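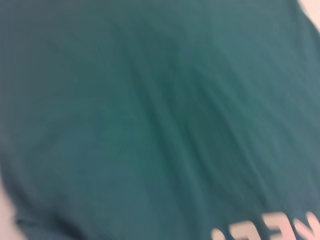 About the Lindemann Lab

The Lindemann Lab is a small research group that works on robot handling of clothing. We study how a robot arm with an ordinary two-finger gripper can pick up a garment from a pile, find a useful place to hold it, and lay it out flat enough to be folded. We have worked on this one problem since the lab opened, and we expect to keep working on it for a while.

The lab was started by Dwayne Kincaid, who had spent most of his career on machine vision for packaging lines. Boxes have corners and labels, and a shirt in a heap has neither in any place you can count on. Our first system used an overhead camera and a library of garment shapes. It did well on towels and badly on nearly everything else. We dropped it after the first year and moved the main camera to the wrist of the arm.

What we work on

Our current method is called Timholm. It has two parts. The first is a short approach in which the wrist camera moves in close to the cloth. The second is a model that reads the direction of the folds in those close views and proposes a grasp across the ridge, with the fingers set square to it. The overhead camera is still there, but it only tells the arm which part of the table to go to.

Close views of cloth are poor images by most standards. They are often blurred, the edge of the garment may not show at all, and the color is nearly the same from one side to the other. What remains is shading. A raised fold is lighter and the trough beside it is darker, and that pattern survives a good deal of blur. Timholm is trained on views like these as they come from the arm, with no sharpening and no sorting out of the soft ones.

Printed lettering gave us trouble early on. A model trained on plain garments tended to take the edge of a white letter for the edge of a fold, and would then grasp at flat cloth. Darnell Lindgren, who runs our training work, dealt with this by adding printed shirts to the training set and marking the print as its own class. Bad grasps on print are now rare, though stripes still cause some.

Results so far

The training set holds 3273 labeled approaches. In our most recent test we ran 480 grasps on garments the model had not been trained on. Timholm picked up a single layer of cloth more often than our older overhead system did on the same garments. The gain was largest on t-shirts and pillowcases. On thick knits there was no clear difference, and on socks the older system was better. We report all of these in the write-up, including the socks.

A full trial takes 20 minutes from a fresh pile to the last garment laid out. Most of that time is spent on regrasping, when the arm has hold of the cloth but in a place that does not help. Cutting down the number of regrasps is our main goal for the coming year.

How we run tests

Every garment is dropped onto the table by hand before a trial, and the person who drops it does not operate the arm. We run each garment 3 times. A grasp counts as good if one layer is held and stays held through the lift – a grasp that picks up two layers is logged separately, even if the fold comes out fine later. We keep the wrist camera recordings from all trials, good and bad, and the bad ones have been more useful to us.

Who we work with

The gripper fingers we use were made for us by Itenik, a machine shop that also repairs our mounts and brackets. Dusska, a commercial laundry, supplies worn and washed garments that would otherwise be thrown out. Worn cloth behaves differently from new cloth. It is softer, it creases in more places, and the hems no longer lie straight, so we test on both.

Visiting and joining

We hold one open lab day each fall. The next is Thursday, 14th October, and visitors can see the arm running and talk with the people who work on it. Please write ahead if you plan to bring a group, as the test room is narrow.

Student placements start in January and last one term. You do not need to have worked with robots before, but you should be comfortable writing code and willing to spend a fair part of the week labeling data. Applications go to Darnell Lindgren at the lab office.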